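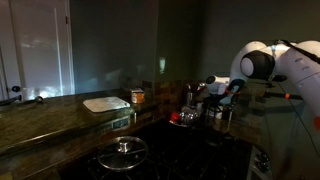 Figure 7.1 A kitchen with a polished, speckled granite countertop.

CHAPTER 7
Soil Compaction and Core Aeration

Key terms: bulk density, core, infiltration, macropore, thatch, tine

7.1 Introduction

Turf grows in a thin layer of soil that must supply air, water, and nutrients to the roots while bearing the weight of people and equipment. Repeated traffic presses soil particles together and closes the larger pores, or macropores, through which air and water move. The result is compaction. Most of the damage occurs in the upper few inches, where the greater part of the root system is found.

Compacted turf often shows its condition slowly. Water stands after light rain, roots become shallow, and the grass thins along paths and in front of goals. Weeds that tolerate dense soil, such as prostrate knotweed, may fill the bare areas. Fertilizer applied at this stage gives little improvement until the soil is opened.

7.2 The Vadaldale Fields

Examples in this chapter are drawn from the Vadaldale recreation grounds, where the soil is a silty clay loam and play continues from April until the first hard frost. The grounds were divided into 121 plots for a study of aeration practice. Of these, 78 were aerated with hollow tines in spring and fall, and the remainder were left untreated. The study used two grass blends, Cendow and Flalorano, which differ in rooting depth and in tolerance of wear. Over the course of the work, 729 soil cores were taken for measurement of bulk density. The sampling method, referred to here as the Sisodia procedure, is set out in Section 7.5.

7.3 Methods of Aeration

Hollow tines remove a plug of soil and leave an open channel. Solid tines make a hole without removing soil and may increase density along its sides, particularly in wet clay. Slicing blades disturb the surface least and can be used more often during the playing season.

Aeration should be carried out when the grass is growing actively and the soil is moist but not saturated. Cool-season grasses are best treated in early fall or in spring. Irrigation heads, valve boxes, and shallow lines must be flagged before work begins. Cores may be left to dry and then broken up with a drag mat, or collected if the field is to be topdressed with sand.

Before reading further, students should review the discussion of soil texture in Chapter 3 and prepare a field notebook with space for 200 entries. The notebook will be used in the exercises at the end of Sections 7.4 and 7.5.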